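Collecting Examples for the Sorting Arms: Questions We Keep Getting
Tarnetti pilot, last edited 22 May 2023
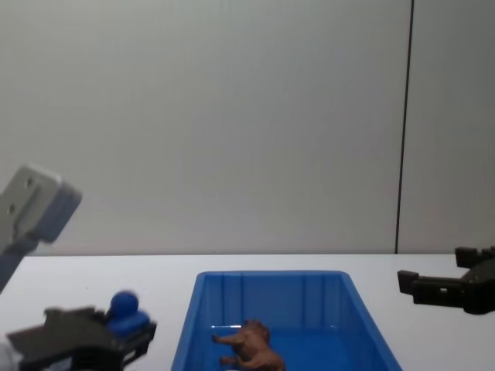 Blue bin between the two grippers, toy animal inside, blue object in the left gripper.

Is the system learning while you record?
No. Recording fills a disk. Training happens later, on another machine, and I would treat the two as separate projects with separate ways to fail.

Why toys?
They are cheap, and they come in awkward shapes. Whether a model trained on plastic animals will cope with real returned goods is a fair question. Fistora, who sold us the training software, say it will. We have asked to see it done.

How many examples do you need?
The sales deck said 16 per object. We are at 18 for some of them and I would not bet lunch on the results. Ask again in December.

Do you keep the bad runs?
Yes, labeled as bad. Our first batch held only clean runs, and the model had no idea what to do after a dropped toy – it carried on as if it were still holding one.

Who decides what counts as bad?
Two people mark each run separately. They disagreed on 7 runs in the last batch, mostly over whether a toy landing on the rim counts as a miss. Those runs are on hold.

Does the plain background matter?
Probably more than we'd like. A model can do well against one wall and fall apart in front of another. The Ernton site has shelves behind its tables, and we have four sessions planned there.

Can we use your data?
Not yet. Dudás has the storage contract, and the sharing terms are still being argued over.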